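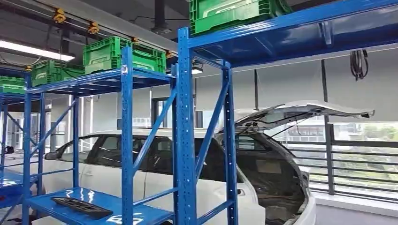 Hi all,

quick one before I lose the afternoon. Answers to Roald below, under his bits.

On Tuesday, October 30, 2018, Roald Løken wrote:

> Before I order more, can someone tell me if the blue racks are staying where they are? I heard they were going back against the wall once the Havimbridge stuff was gone.

Staying. The Havimbridge boxes went in July and we never moved the racks, and now everybody is used to them. If you want them shifted, say so on the list by Friday and bring a second person. The tall one is a pain to move even unloaded - take the crates off the top first, please.

> Also which crates are we using? Magnusson has the green ones at 32 a stack but the sides are solid.

Not the solid ones. Get the slotted green, same as we have now. Wet gloves and straps went moldy in the solid kind last time, whole crate in the trash. Wanditz had slotted ones, item 736 in their list I think, check the size before you pay. The bigger size is nice but only if it still fits the shelf without hanging over.

> Can I write on the shelves or do we need proper labels?

Labels. Marker wipes off that glossy paint the minute someone leans on it, then we're all guessing. White tape on the front of the crate, big letters, short words. STRAPS. CLIPS. RAGS. Not "misc", I beg you.

> Weight limit?

Histness sheet says 400 per rack, evenly spread. Doesn't say what it allows for the top shelf so keep that for light things. Heavy stuff low. And tighten the cross braces when you're over there, I meant to do it last week and didnt.

Couple of other things while I'm typing:

- bottom shelves are for flat parts and trays. Not crates, they stick out and get kicked
- if you load a car from the racks, leave room to swing the hatch all the way up, and look up before you do it
- crates come back to the same shelf they left from. Empty ones too

Roald, go ahead and order, 2 stacks is plenty. Send me the recipt and I'll get it paid this week.

Got to run - phone if its urgent, I won't see mail till tonight.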